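Radell Scene Partner box set: sixteen episodes, one very long commentary track

214 shares | 9 comments

Radell calls the Scene Partner box set "the complete sitcom, as you loved it." Shoppers who loved it should read the fine print on the back before paying. The set holds 16 episodes, which is the whole first season. The second season, the one where Nouhaila Mansour joined as the landlady and the show got good, is sold separately and has no release date that we could find.

Still, we stock it, people ask for it, and here is what you get for your money.

Episodes. All 16 in their original order, each running close to the broadcast length. Radell says the picture has been restored. We put two episodes next to the old Preno discs and had to squint. Skin tones are a little warmer, and the titles no longer shake. If you already own the Preno set, the picture alone won't be a reason to buy again.

Commentary. Thijs Coppens, who played the brother-in-law, talks over five episodes with director Inès Marty. The packaging promises "secrets from the set." Coppens tells the story of the broken elevator in three of the five. Marty is better company. She explains how the wedding episode was shot in one day after the hall was double-booked, and she says plainly which jokes she wanted to cut. Her track on episode nine is the best thing in the box.

Interviews. There is a new 30-minute talk with Danylo Marchuk, the lead. It was an honor to work with everybody, everybody was like family, and he learned something every day. What he learned doesn't come up. Fans who remember the reports of him walking out in March, halfway through the shoot, won't hear a word about it.

Bloopers. Radell lists a "full reel." Ours was over before the coffee was ready. Most of it is Coppens laughing before his line.

Booklet. 50 pages, with stills, a cast list and an essay by Wenjie Zheng, who wrote four of the scripts. The essay is short and funny, and Zheng admits the pilot was rewritten so often that a character's job changes between scenes. The stills are small and a lot of them show the same staircase.

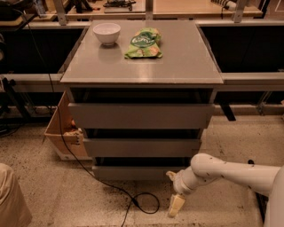
The numbered edition is another matter. Radell made 1,160 copies, each with a card "signed by the cast," and asks nearly double for them. The signatures on our copy are printed. We asked and were told the wording had been approved. The box itself is also wider than the standard one and didn't fit our disc shelf, so measure first. A flat-topped cabinet with room beside the bowl and the snack bag, like the gray one in the photo, would suit it better than a narrow shelf, provided you don't mind a sitcom box living out in the open.

Sound is stereo only. Subtitles are English and French, and the French ones drop out for a few lines in episode twelve. Radell knows about it and says replacement discs are "being looked at." We'll send them on to buyers if they ever turn up.

The discs sit in a cardboard fold-out with tight slots. Pull them out slowly and by the edges. One of ours arrived with a light scratch and played fine.

Returns are accepted on unopened sets. The numbered edition can't be returned once the seal is off, so decide about that card before you cut the plastic.

9 comments | 214 shares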